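Setting Up a Shared Kitchen for Communal Breakfasts
Resident Handbook, Bivville Supported Living, Trolton
Reviewed March 2026

Purpose
This guide sets out how residents and household coordinators are to organise the breakfast area in a shared kitchen. It applies to all houses of 6 or more residents and should be read with the Food Storage Procedure. Enquiries may be directed to Yupin Panyasiri, Residential Programs.

Step 1. Divide the kitchen into zones
Each kitchen requires a cold zone (refrigerator and milk), a dry zone (cereal, bread and spreads), a hot zone (kettle and toaster) and a serving table. Label the cupboards before any food is moved. Houses on the Varton site have fixed shelving and should use the label set held in the pantry drawer. 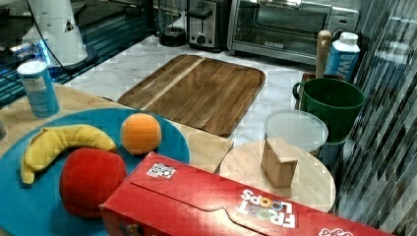

Step 2. Set out the serving table
The serving table should be cleared and wiped the evening before. Items intended for everyone are placed at the centre, and personal items remain in the resident's own cupboard. Long packets may be laid on their side where overhead shelving is low, as with the red Froot Loops box on the table, provided the top flap is folded over. Allow space for residents who use a tray or need to be seated close to the table edge.

Step 3. Provide fruit
Fruit is ordered through the household account and delivered with the weekly groceries. Coordinators should rotate older stock to the front and remove anything bruised or split. Preferences are recorded on the house sheet and reviewed each June.

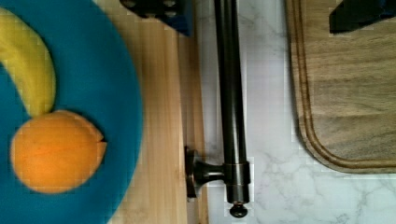 Banana and orange on a blue plate.

Cut fruit must be covered and refrigerated, and discarded at the end of the day.

Step 4. Arrange the hot zone
Position the toaster on a level, heat-resistant surface with its cord away from the sink. Only one heating appliance may be connected to each power point. Power boards and extension leads are not permitted. 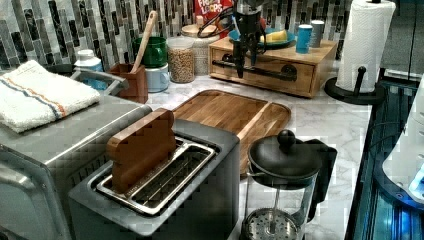
Crumb trays are emptied weekly, with the appliance switched off, unplugged and fully cool. Completion is entered on Form 19. A resident who notices a damaged cord or a scorching smell should stop using the appliance and notify the coordinator, who will attach an out-of-service tag and contact Stelios Deligiannis in Maintenance on extension 166.

Step 5. Close the kitchen
Return milk to the refrigerator, seal dry goods and wipe all benches. The last resident to leave switches off appliances at the wall and initials the roster on the back of the pantry door.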